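4. Task Set and Collection Site

4.1 Choice of chores

The question behind this work is a narrow one: which common chores can a two-finger gripper finish today, without help, in a room that was not arranged for it? Earlier trials at our Kwok bench used a fixed table, fixed lighting and a small set of rigid parts. Success there told us little about homes or shop floors. A policy that places a part well on a bare table may fail once the same part has to go beside a chair, or next to something made of glass.

We therefore defined 16 chores. Nine are household chores, such as straightening a cushion, wiping a side table, emptying a small bin and closing a cabinet door. Seven come from light shop work, such as seating a wooden part in a slot, stacking boxes and returning a tool to its rack. Each chore has a written start state and a written end state. A trial counts as a success only if the end state is reached within three minutes and nothing else in the work area has been knocked over or moved out of its zone.

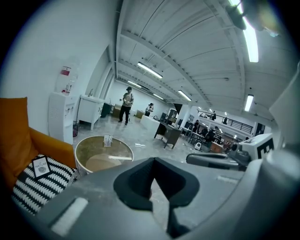 Soft goods remain the weakest group in the Vomard task set. A rigid part has one shape, and the policy can learn where to close on it. A cushion changes shape as soon as it is touched, and the best grasp point moves with it. Surface pattern adds a second problem. The cushion on the orange armchair has rows of black-and-white zigzags, and our depth estimator tends to read high-contrast stripes of that kind as folds in the fabric. The round side table next to the chair is hard for another reason: its top is see-through, so the floor shows in the same pixels as the surface to be wiped. We kept both items in the set. Removing them would have raised the scores, but it would also have removed the conditions found in most living rooms.

4.2 Demonstrations and training

Demonstrations were recorded by people using hand-held grippers with the same finger spacing as the robot. Each chore received 200 demonstrations, split between operators so that no single style of motion would dominate. Operators were asked to work at a normal pace and to leave failed grasps in the recording if they recovered from them. Recoveries proved useful later - policies trained without them tended to freeze after a first missed grasp.

Tool pose was recovered from visual markers and inertial data. Where the two sources disagreed for more than 14 consecutive samples, the segment was dropped. Training used the Veltia policy network with no change to its layers. The Plurkeo controller ran the resulting actions on the arm, with a force limit at the wrist.

4.3 Rigid parts near fragile items

The second group of chores asks for a firm grasp close to something that must not be touched. Clear sheets are a common case in shops and display areas. They return few depth points, and a planner that relies on depth alone may treat the space they fill as free.

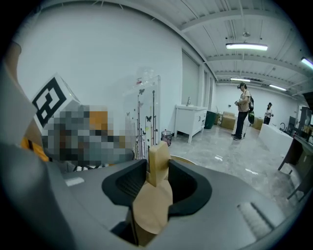 Figure 3. Wooden piece held between the gripper fingers, with a printed clear acrylic panel behind it.

For these chores we scored contact with the nearby item separately from placement of the part. The two scores do not move together. Placement improved steadily as demonstrations were added, while contact with clear items changed very little. Printed sheets gave fewer contacts than plain ones in our trials, most likely due to the added visual texture, but we did not vary the print in a controlled way and make no stronger claim.

4.4 Limits of the task set

None of the 16 chores needs two arms, and none lasts longer than three minutes. Folding laundry, making a bed and loading a dishwasher are all outside the set. Lighting was indoor and artificial throughout, so results should not be carried over to rooms with strong daylight. The start states were also reset by hand between trials. A machine left to do the same work over a full shift would have to cope with its own earlier errors, and our scores do not measure that ability. Section 5 reports results for each chore and separates grasp failures from failures of placement.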